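Print this page | E-mail this page

Kitchen and Bench Chemistry, Session 4
Solutions: what happens when things dissolve
Notes by Adesuwa Edet

Welcome back! Last time we finished with mixtures you can pull apart with a sieve or a magnet. Tonight we get to my favorite kind, the ones where one part seems to vanish completely. Salt goes into water, you stir, and it's gone. Except you can taste it (at home, never in the lab!), so it has to be in there somewhere.

Three words to get straight first. The solute is what dissolves. The solvent is what it dissolves in. The solution is the two together. In salt water, salt is the solute and water is the solvent. Water does this job so well because its molecules are a little lopsided, with a slight negative charge on one side and a slight positive charge on the other, and they crowd around the sodium and chloride ions and carry them off one at a time.

The marks printed on a beaker are only a rough guide. If the volume matters, reach for a graduated cylinder, and read it at eye level from the bottom of the curve.
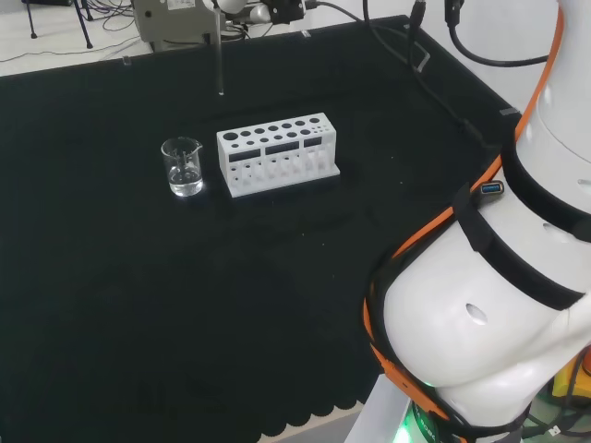 1. Speed is one question, amount is another

People mix these up every January when the new group starts, so let's take them slowly. Stirring makes sugar dissolve faster. So does crushing it first. Neither one changes how much sugar the water can hold in the end. Stirring sweeps the sugary water away from the crystals and brings in fresh water, and that's all it does (but what a difference when you're waiting on a pot of syrup).

Stir gently and keep the rod off the glass as much as you can. Simin Kazemi asked last week whether stirring also heats the water. A tiny bit, yes! Far too little to notice with our thermometers. 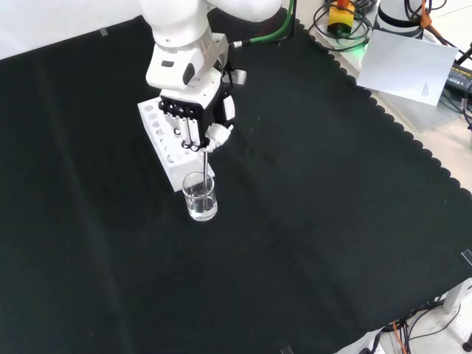

2. Temperature and the full glass

A solution is saturated when it can't take any more solute at that temperature. For most solids, warmer water holds more. Sugar is a spectacular case: you can keep spooning it into hot water long after you'd expect it to quit. Table salt is stubborn and hardly changes between cold and hot. Gases go the other way, so warm soda goes flat sooner than cold soda.

Now the fun part. Let a hot, saturated sugar solution cool slowly and undisturbed, and it may end up holding more than it should. We call that supersaturated. Drop in one seed crystal and the extra sugar starts to come out on it, layer after layer. Rock candy is exactly this, and so is the crunchy stuff at the bottom of an old honey jar.
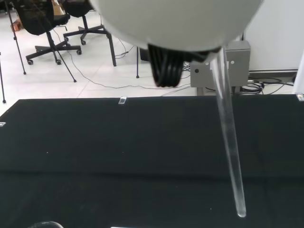
Concentration by mass is the simplest kind to work out. Divide the mass of the solute by the mass of the whole solution, then multiply by 100. Say you dissolve 15 g of sugar in 60 g of water. The solution weighs 75 g, so it comes to 20 percent. Watch the bottom number! Dividing by the water alone gives 25, and that slip is on half the papers I grade.

For next time: work out the concentration of 13 g of salt in 60 g of water, to one decimal place. Then look in your kitchen for one solution, one mixture that isn't a solution, and one you can't decide about. Milk always starts a good argument.

Related handouts
Session 3: Mixtures and how to separate them
Session 5: Acids, bases and red cabbage
Growing crystals at home (Leonie Hofstetter)

Zadbridge Evening Classes | Contact the office | Back to top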